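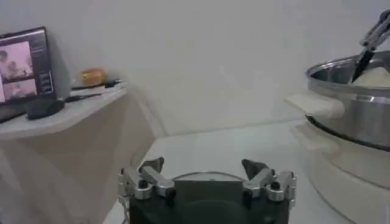

An open gripper over a white tabletop, with a second arm reaching into a steel pot.

Chore robots (can machines do the housework yet?)

A chore robot is a machine meant to do the ordinary jobs of a home or a small workshop: stirring, scooping, folding, wiping, sorting screws. I look after this page on the Bestidar wiki, and the question I get most is whether you can buy one that works. Short answer: for one job, sort of. For a houseful of jobs, no.

Single-job machines
These are the ones people already live with, such as robot vacuums and lawn mowers. They do well as long as the floor or the lawn stays much the same from one day to the next (mine still eats socks).

Arms and grippers
Kitchen work usually calls for an arm, and often two, as so much of cooking is holding one thing while you do something to another. The common hand is a pair of jointed metal fingers with dark pads at the tips. It's grand for a box or a spoon handle. Soft stuff is much harder! Rice and dough stick, sag and change shape as you push them, and a cloth never hangs the same way twice. A deep pot adds its own bother, because the arm has to come in over the rim at a steep angle and the sides are shiny enough to confuse a camera.

How they get on
The Viltura trial, which I followed all through June, set 11 household chores and ran 300 attempts in all. By its own count 146 were finished without a person stepping in. Wiping a table went best, and serving from a pot was near the bottom. Skuslow, which tried similar arms on a packing bench, had an easier time of it, but then a bench is tidy and the boxes are all one size.

Cost and speed
Bashir, the only maker I've had a price list from, sells its arms in pairs and wants more than 3 months of my wages for a set. They're slow too. I can dish up a whole dinner while one is still lining up its first scoop, and I'm no great cook.

See also: Dishwasher; Robot vacuum; Laundry folding
Page last changed 20/07/2018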